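Speaker Notes: Bringing a Console Title to Mobile
Session track: Production and Live Operations
Speaker: Chih-ming Kwok, Stinine
30 July 2022

Opening

Thank the organizers and the Trunstead hall staff. State the subject plainly: how our studio moved Kaijage, a console strategy game, to phones and tablets, and what we would plan differently. Remind the audience that questions are held until the end.

Slide 2: Scope of the project

The console version was designed for a seated player with a controller and a large screen. Sessions commonly ran past an hour. The mobile version had to support short sessions, touch input and interruptions such as incoming calls. The campaign, the map set and the soundtrack were kept. The menus were rebuilt in full.

Mention that the port was built by our own team, with Utex providing device testing under contract. 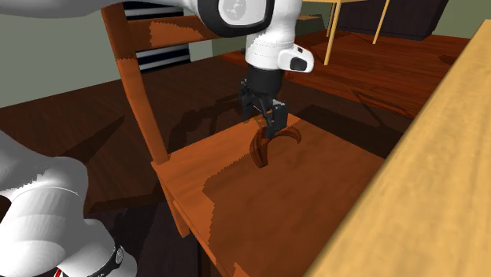
Slide 3: Touch controls

We tested 4 control layouts before selecting one. The first copied the controller buttons onto the screen and was rejected early. Players covered the units they were trying to select with their own thumbs. The final layout places all commands along the lower edge and lets left-handed players mirror it.

Pause here for the short clip. If the clip does not load, describe the mirrored layout and continue.

Slide 4: Closed test

The closed test enrolled 2173 players. Of those who finished the tutorial, 83 percent returned for a second session. Please read the figure exactly as stated; it does not include players who left during the tutorial.

The most frequent complaint concerned text size. The second concerned battery use, which we reduced by lowering the frame rate in menus and on the world map. 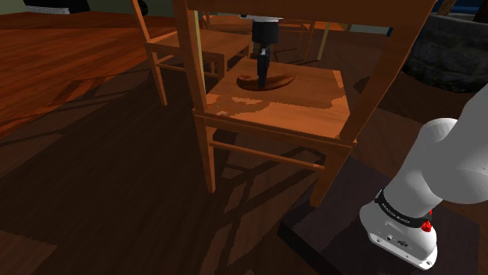 Reports from the closed test were sorted each morning by device model and then by mission number. This allowed the team to separate hardware faults from design faults. Several crashes that had been logged as one problem were found to have different causes on older phones, and each was assigned to its own engineer.

Slide 5: Saved games

Explain that progress is now saved after every turn. On console, players saved by hand. The change required new work on the mission scripts, and the schedule had not allowed for it. Release moved to October as a result.

Slide 6: Pricing

The game will be sold at a single price with no timed energy system. Do not discuss regional prices. Refer such questions to the publishing desk.

Closing

Repeat the contact address on the final slide and open the floor. Allow four questions if time is short. Attendees who wish to try the build may sign up at the Stinine table after the session.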